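Home Contents Chapters Glossary Index
Search this book Enter keyword Go

CHAPTER 5
What Counts as an Example?

There is a story told about learning machines that goes like this. Show the machine a task enough times and it will pick the task up, much as an apprentice does. The story is popular with people who sell learning machines. It leaves out the apprentice's master, the apprentice's questions and the years the apprentice spent handling things before the first day of work.

In this chapter we look at the examples themselves: who makes them, with what tools, and what ends up in them whether anyone wanted it or not. Earlier chapters treated the training set as a given. You were handed a file and asked to fit something to it. That is a fair way to teach the sums, but it hides the part of the work where most of the trouble starts.

Take the Plullow collection, which we return to in Section 5.3. Niloufar Azimi and Chidubem Oyewole set out to gather 300 examples of simple table tasks, each recorded by a person working a hand-held gripper with a camera fixed to it. The person moves, the camera records, and the learning system is later asked to copy the movement with a robot arm. Put like that, it sounds as though the hard part is over once the recording stops.

Yasaman Ghorbani was asked to check the set before it was used, and threw out 70 examples. A few were plain mistakes. Most were harder to call. In one batch the person had paused before closing the gripper, and the pause had been recorded as faithfully as everything else. Was it part of the task? A human watching would say no. The system has no way of knowing, and a firm that reports only the number of examples gathered has no reason to tell you. The rest went into training, and Azimi's own notes admit that the checks on them were quick.

We will be doubtful of three claims in particular. The first is that more examples are always better. The second is that a hand-held tool records what a person does, when a person holding a gripper already moves differently from a person using bare fingers - try it with a pair of kitchen tongs. The third is that a camera near the hand sees what matters. It sees what is in front of it, and large parts of the room are left out.

Before reading on, look at Figure 5.1 and write down what you think the task is. Keep your answer. You will need it for the exercise at the end of Section 5.2, where you will compare it with a classmate's.
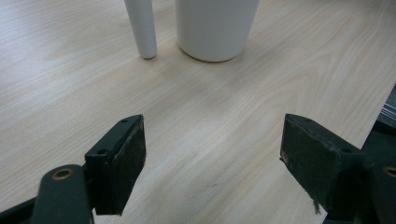
Figure 5.1 Two white objects on a wooden table, seen from a hand-held gripper with its fingers apart.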